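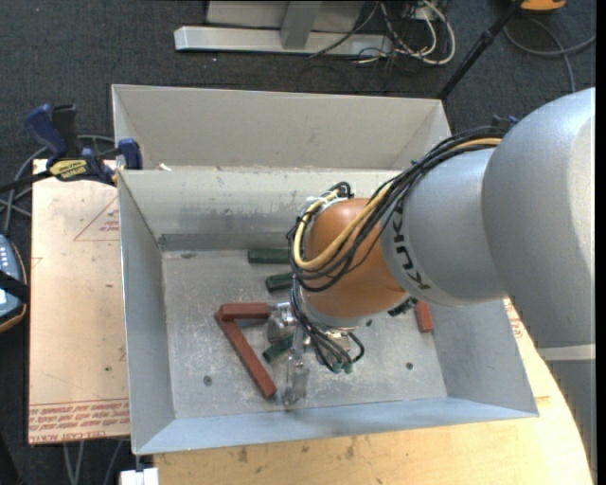

Planner keeps refusing grasps near the bin walls
Posted in September by Nana Alhassan
Print this page | E-mail this page

I'm doing bin picking with plain wooden blocks, a KUKA arm and a two-bin setup with sloped sheet-metal sides. Perception is fine. The pose estimates come back, the grasp ranker gives me a nice sorted list, and then the motion planner looks at the list and throws most of it in the rubbish. Anything lying near the base of a wall gets "goal state in collision". Blocks out in the middle of the floor get picked all day long.

I've modelled the bin in the planning scene as a mesh with 5 mm of padding. The gripper is modelled as one box, plus another cylinder around the wrist to stand in for the cables. Planning time is capped at 8 seconds, and it uses every one of them before saying no. I tried 60 seconds, which gave me time to make tea and get the same answer.

Is this a planner setting, or have I done something daft? We run the Clorkanitz stack with the stock sampler, if that matters.

Answer 1

Increase your planning attempts. Worked for me on a different robot.

Answer 2

More attempts won't help if the goal itself is in collision. You can ask for a pose inside a wall 330 times and the wall will still be there.

Two things I'd look at. First, load the bin mesh in your viewer and turn on the collision geometry, not the visual one. A lot of importers quietly swap your mesh for its convex hull, and the hull of an open bin is a solid lump with no hole in it. You say the middle of the floor works, so it's probably not that, but I've been wrong about this before and it cost me an afternoon. If you want to be safe, build the bin from a floor and four tilted slabs.

Second, and my real guess, is the box around the gripper. The fingers on most of these things are skinny and the body above them is wide. Put one box around the lot and you've told the planner the fingers are as fat as the body, all the way down to the floor. Near a sloped wall that's a guaranteed no. Split it: a box for the body, a thin box for each finger, and set the padding per link. I'd keep the 5 on the body and go down to 1 or 2 on the fingers, if your calibration is good enough to deserve it.

Leave the cable cylinder alone. Planners think cables are a rumour, and you want something fat there. If the cylinder turns out to be what's hitting, try sampling the grasp again rotated half a turn about the approach axis. Blocks don't mind which way around you grab them, and the cable bulge ends up on the other side. Check the wrist joint limits before you get excited, though.

Answer 3

Seconding the half-turn thing. Also tilt your approach vector away from the nearest wall by a few degrees. We sample around 8 tilts per grasp in our Datomside cell and let the collision checker sort them out, before the planner ever sees one. Checking a pose is cheap, planning to a bad one isn't.

Comment from Nana Alhassan: It was the box. I'd also typed its width in twice, so it was square – which explains a few other things. Fingers are split out now and most of the wall grasps get through. One corner still fails and I'm pretending I haven't seen it.

Contact us | Copyright Grusutia Community Help | Back to top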